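Plakari Marketing Services
2022-05-05

1/ Plakari has completed its review of customer email programs across our Australian accounts. The work covered 143 active campaigns, and we are publishing the main points in this thread for clients and partner agencies.

2/ The most common fault was list age. Many programs were still mailing contacts who had not opened a message since the previous December. Under our revised policy, those contacts move to a re-permission sequence of two emails and are then suppressed.

3/ Subject line testing remains under-used. Of the campaigns reviewed, most sent a single version to the full list. Clients with over 3,000 subscribers will now have a split test included in each monthly send at no additional charge.

4/ Unsubscribe handling was sound overall. Where requests arrived by reply email instead of through the link, however, some took several days to reach the database. Replies are now monitored each business morning.

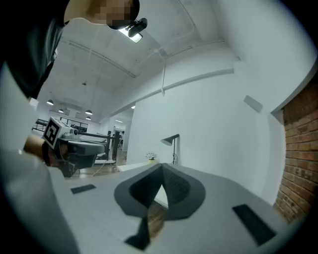 5/ Preference centres will be offered to all retail clients from next quarter. Subscribers may choose frequency, product category and postcode - the last of these for store events only. Totell, our data hosting partner, will store the records.

6/ The pilot with Makhubela, a homewares retailer, ran to 308 subscribers in its first stage. Of these, 209 changed at least one setting. The most frequent change was from weekly to fortnightly.

7/ A note on reporting. Open rates are no longer the headline figure in our monthly reports, as mail privacy features have made them unreliable. Clicks, replies and attributed enquiries will appear first. Open rates move to the appendix.

8/ Clients using the Preno connector should ask their account manager to confirm that custom fields are mapped before the changeover. Unmapped fields will not be carried across - this applies to date fields in particular.

9/ The full policy and the re-permission templates are available in the client portal under Program Standards. Written questions may be lodged through the same page and will be answered within two business days.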